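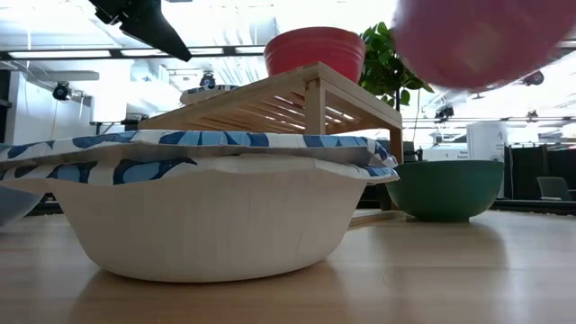 Þórey Bjarnason
Contributing editor, Home

Every August, someone tells me paper bowls will save my evenings. I don't buy it. Two of them, blue-patterned at the rim, still need a spot on the table, and even stacked they won't sit flush. The red bowl up on the wooden rack at least has a place to go back to. My friend Karabo Radebe bought 30 paper ones for a single party in Mollbridge – and washed her own bowls anyway, after the chili.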